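Running a Repair Counter on Thursdays

Kayode Obi opens the shutter at the Dullum repair counter at 4 p.m. and usually has a line before he has the lights on. The counter is the front third of an old shoe shop on Adebisi Street. It takes in lamps, toasters, radios, fans and the odd sewing machine, and most of them go home the same evening.

He started it after eleven years servicing washing machines for a rental company. "I was replacing whole boards for the price of a new machine," he says. "The fault was often one part. I wanted to do the one part."

The counter charges a flat fee of $13 for looking at an item. If it can be fixed with what is in the drawers, there is nothing more to pay. If a part has to be ordered, the owner pays for the part. Obi says people argue with him about the fee from both directions.

"Some think it should be free. Some think it's so cheap that I must be bad at it."

His partner in the business is Zihan Liang, who does the ordering and the books and has taken over most of the sewing machines. She came in as a customer with a tabletop mixer that had stripped a gear. Obi did not have the gear, and she went home and found one herself from a surplus dealer.

"I brought it back and he let me put it in," Liang says. "It took me two hours. He would have done it in ten minutes, but he went and made tea."

They keep a record of every item in a set of paper books. Last year they passed 1000 entries, and 85 percent of what came in that year went out working. Liang is careful about the figure. "Working means working when it left. We ask people to call if it fails again. Not everyone calls."

The items they turn away are mostly microwaves and anything with a swollen battery. Obi will not open a microwave at the counter with people standing next to him. Batteries go to the city drop-off at Bridbridge, and he hands out a slip of paper with the hours on it.

Lamps are the easiest. The usual trouble is the switch or the cord right where it enters the base, and he keeps cord in three colors. Toasters take longer because of the crumbs. "I tell people to empty the tray first. They don't. I have a bucket."

Coffee machines are where the two of them disagree. Liang thinks they should stop taking them, as the cases are glued or clipped in ways that break on opening. Obi likes them. He keeps a box of spare clips saved from machines that were past repair, and he has learned which ones fit which model by trying them. For a while they used an online parts service called Kitix, but the packages came with the wrong seals twice in a row and Liang went back to calling a wholesaler.

"I can read a part number to a person and the person says, that's been changed, you want this other one," she says. "I'd pay more for that. I do pay more for that."

The rent is the thing they both bring up without being asked. The lease has 24 months left on it. The shoe shop owner has been fair with them, but he is retiring, and the building will probably be sold. Obi has looked at two other places. One had no ground floor window - he wants people to be able to see the bench from the sidewalk - and the other flooded in September.

They have begun teaching a short class before opening time, with four people at a go. The first session is only about plugs, fuses and how to tell whether a thing is safe to touch. Liang would like a second class on hand sewing machines, and has been collecting old ones for it. She keeps them under the stairs.

Obi does not expect the counter to grow much. He has turned down one offer to put a second one in a supermarket. "They wanted it open every day. I can't find parts every day. I need the other days for looking."
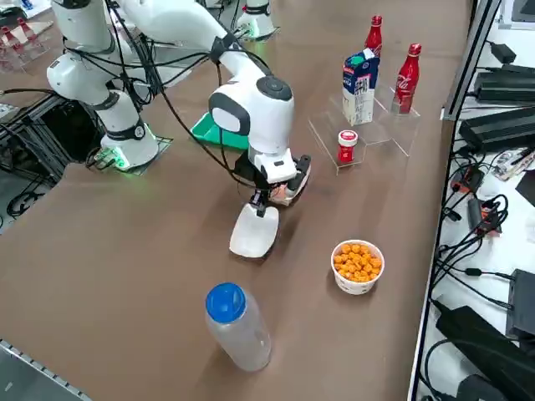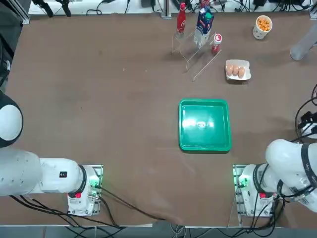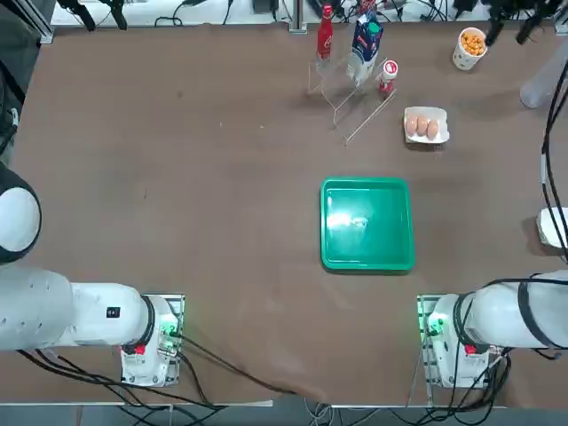

What should someone do before bringing an item in?

"Bring all of it," Obi says. "The cord, the lid, the little foot that came off. And write down what it was doing when it stopped. People forget by the time they reach the front of the line, and then I have to guess."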